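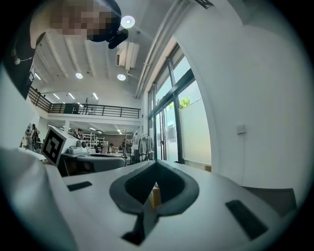
Figure 3. View from the wrist of a hand-held gripper, with a fiducial marker on a white box in the middle ground. A small cardboard-coloured object shows through the recess. The operator's face is pixelated, as Rule 4 requires.

4.2 Rules for the shared floor

The first Norkeder house rules ran to one page and were broken by lunchtime. The version in use since March has 8 rules, most of them dull, and we report here on the three that caused arguments.

Rule 2 deals with markers. Each fiducial must face outwards, lie flat on its plate and be wiped before a session. Of the 435 sessions we audited, the commonest fault was a marker fitted the wrong way up, usually by one of the authors of the rule.

Rule 4 deals with faces. All faces are masked before a recording leaves the building, including those of people who say they don't mind. Pisharody (Balakrishnan Pisharody, who wrote the first draft) wanted a signed opt-out. We tried it for a fortnight and found that keeping track of the forms took longer than masking everyone – and so the opt-out went.

Rule 5 deals with distance. Two operators may work side by side, but each must be able to name the device nearest to them and say who is holding it. This sounds childish. It was also the rule most often failed at spot checks.
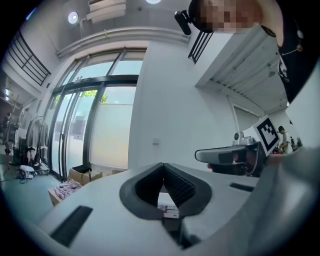
Figure 4. A second gripper device within view of the first, its marker plate mounted at the right-hand end.

Figure 4 shows the sort of spacing Rule 5 was written for. The Joltano checklist, which we used as a starting point, sets a fixed gap between operators. Our objection is that people lean. A gap measured between feet says little about where the heads are, and a head may carry equipment of its own. We therefore ask operators to agree on who leans first, a phrase that survived three rounds of editing despite our best efforts.

Compliance was better at the Pevano site, where the rules were printed in large type by the door. We make no claim about cause. The large type is now policy.

12 shares · 3 comments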